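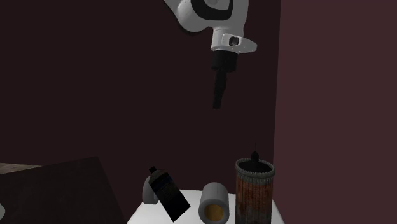

Rocío Quintero wrote in last week to tell me I've been washing my rice wrong, and that everything I said about leftover rice in the last post was "fine, if you like eating gravel." She went on for three paragraphs. Her position is that you cook the rice the same day, spread it on a tray for as long as it takes to chop everything else, and never let it see the inside of a refrigerator at all. Cold rice, she says, is a thing restaurants do because they have cold rice.

So I tried it her way. And then I tried it my way again, and then her way with my rice, and we've been eating fried rice at this house pretty much nonstop since the end of September. My daughter has asked for soup.

Here's where I've landed. Rocío is right about the tray. Fresh rice that's been spread out and left alone long enough to stop steaming fries up beautifully, and it has this bounce to it that day-old rice never has. But she's wrong about washing! She says seven rinses. I got to four and the water was clear and I quit, and I could not tell the difference between the four batch and the seven batch even with my eyes closed, with my husband handing me spoons like I was getting an exam at the dentist.

What does matter is how much water you cook it in. I'd been using the line on the inside of the pot, which I think is meant for people who want their rice soft. If you're going to fry it, go under the line. I go under by the width of my little finger now. It comes out a touch firm and a bit disappointing on its own, and then it goes in the pan and it's perfect.

About pans, because I got several emails about pans. I do not own a wok. I used to, and it was too big for the burner, so the middle got screaming hot and the sides did nothing, and I'd shove the rice up the sides and it would just sit there. It went to my brother. I use the wide carbon steel skillet I bought secondhand off Istwood Avenue the year we moved, the one with the dent in the handle, and it's better for my stove in every way except tossing. I don't toss. I scrape and flip with a metal spatula and I make a racket doing it.

The other thing that changed everything for me was doing it in small batches. I know, I know. You have a family, you want it all done at once. But if you pile the whole pot of rice into the skillet it steams itself and goes gummy, and then you add more oil to fix it, and now it's gummy and greasy. Two bowls' worth at a time, max. I keep the finished batches in the oven on low with a sheet of foil on top – not tight, just resting there.

Order of things, for those who asked:

Eggs first, very hot pan, more oil than you think, out the second they puff up. They'll look underdone. Leave them alone.

Then whatever meat or no meat. We've been using up the end of a ham.

Then the onions and carrots, cut small. I used to put frozen peas in here and they got wrinkly, so now they go in at the very end straight from the bag.

Then the rice, and here you have to be patient. Press it flat and don't touch it until you hear it start to crackle. Flip it, press it again. I give it three rounds of that.

Then soy sauce, poured around the edge of the pan and not on the rice. I read that years ago and thought it was nonsense. I still sort of think it's nonsense, but I do it anyway and it smells great.

Eggs back in, peas, scallions, a little white pepper, done.

Now, garlic. Heriberto Inga, who some of you will remember from the long and heated bean discussion, believes garlic has no business in fried rice and has told me so twice. I put it in. I put it in late, after the rice has had its first crackle, in a little clearing in the middle with a few drops of oil. If it goes in with the onions it burns by the time the rice is ready, and I suspect that's what happened to Heriberto at some point in his life and he never got over it.

I also went looking for better soy sauce, which was a whole Tuesday. The store I like over on Skunasgate has an entire aisle of it now, light and dark and mushroom and one that's aged in something, and I stood there so long that a nice man asked if I worked there. I came home with a light one and a dark one. The light one does the salting and the dark one is for color, and you need hardly any of the dark. I used a full tablespoon the first time and dinner looked like mulch. Tasted fine. Nobody wanted seconds.

A few of you asked what to do with fried rice when there's too much of it. It makes a very good breakfast with a runny egg on top. It also makes surprisingly decent stuffing for bell peppers, if you loosen it with a spoonful of broth first and put a lid on for the first part of the baking. I haven't had any luck freezing it. The rice survives okay but the egg goes squeaky, and I can't be doing with squeaky egg.

Next up is the soup, as requested. I'm thinking the chicken one with the little stars in it, the one my grandmother made with far too much parsley. If anybody has a source for the very small stars, not the medium ones, please leave it in the comments. The store has stopped carrying them and I've only got half a bag left.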